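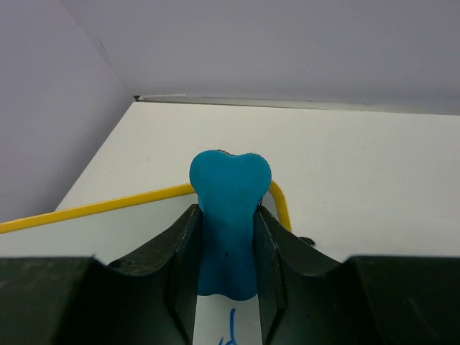

狗咬胶

狗咬胶,有人叫磨牙棒,有人叫啃咬玩具,我们家一直就叫“骨头”,不管它长不长得像骨头。这个词条我断断续续改了好几遍,写得有点啰嗦,大家多包涵!

先说范围。我这里讲的是给狗啃着玩、不打算让它吃下去的东西,橡胶的、尼龙的、硅胶的都算。牛皮卷、鹿角、风干牛蹄那些能吃的或者半能吃的,我觉得应该另开一条(吵了很久,我还是这么觉得)。

名字和来历

狗啃东西这事比玩具早多了。早年的狗啃的是厨房剩下的真骨头,还有主人的鞋。我在费夫维尔(Fevville)的旧货市场翻到过一本养犬小册子,封面印着1782,里面劝人给猎犬幼崽一截煮软的皮绳,说能保住马鞍。我看到这儿笑了半天,两百多年了,大家操心的还是同一件事。

为什么要啃

幼犬换牙时牙龈发痒,啃点东西会舒服些,这个阶段一般从三四个月大开始,到半岁多差不多结束。成年狗也啃,解闷、放松、消耗精力都有可能。我家那只每次打雷就去叼它的骨头,趴在门边一声不吭地啃,雷停了才肯松口。

形状

骨头形最常见,两头鼓、中间细,狗可以用前爪按住一头啃另一头,挺顺手的(顺爪?)。环形适合拉扯。空心锥形可以塞零食,我抹过花生酱,一定要看清配料表,含木糖醇的绝对不行,对狗有毒!

软硬和大小

我自己的土办法是用指甲掐,完全掐不动的就不买,太硬的东西有可能把牙崩裂。大小宁可大一号,能整个含进嘴里的就太小了。Drorkomex的中号骨头是266克,给我家柯基嫌沉;Holtov的软一些,可惜不到一个月就被啃出了毛边。还有个叫Mallet的系列,五月份出了新款,我还没买到,有用过的朋友欢迎补充。

清洗和更换

温水加一点温和的洗洁精,刷完冲净晾干就行。有沟槽的地方容易藏口水和毛,我用旧牙刷。表面起毛刺不一定要马上扔,但只要开始掉块,或者出现深裂口,就别留了。万一吞下去一大块,别等,直接打电话问兽医。

相关词条:幼犬换牙、拔河绳、漏食球、犬类口腔护理

最后修改:2020-07-28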